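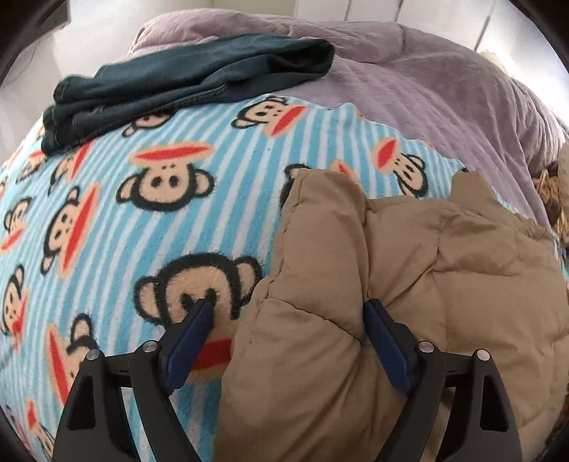 The hand-held gripper at work on a quilted jacket, with folded trousers at the upper left.

Visit to the Urance Garment Handling Study

Members of the Govindasamy exchange program were received by the Urance research group for an afternoon on robot learning from human demonstration. Gisela Jara, who leads the study, opened with a short talk on the method. People carry out household tasks with a hand-held gripper, and its camera records each attempt from close to the fingers. The recordings are then used to train a policy for a robot arm fitted with matching fingers. 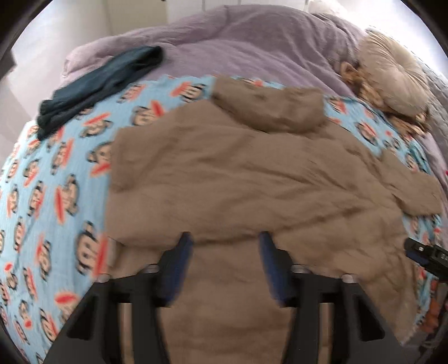
Garkum, August

The group was shown the jacket task on a made-up bed with a patterned sheet and a lavender duvet. Oliwia Szulc explained that soft clothing is a hard case for automation, as the same garment seldom lies the same way twice. The study has gathered 526 jacket demonstrations out of a planned 4,000 across all garments. Visitors asked why the bedding is not plain. Ms. Szulc replied that an earlier policy, trained on plain sheets only, often closed its fingers on printed ones.

Krum Pavlović then presented the first results. With one camera view, the arm lifted a jacket by the collar in fewer than half of the trials. Adding a short history of past views brought a clear gain, though sleeves remain a weak point - the group has no firm explanation yet.

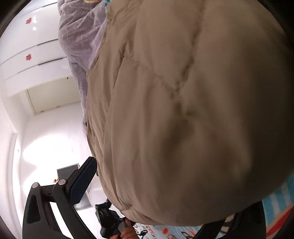
Occlusion was the main subject of the closing discussion, led by Herman Pasaribu. A policy that depends on a camera near the fingers can lose sight of the rest of the room. In the close view of the beige jacket, the fabric takes up most of the picture, and the white wardrobe on the left is one of the few fixed things left to judge position by. Even there, the glossy doors throw back a bright spot of glare. Mr. Pasaribu's team is testing whether such moments should be given less weight in training or kept as they are. Results are expected in the second Isach report.

Questions on access to the recordings may be sent to Hidayah Majimbun at the Urance office.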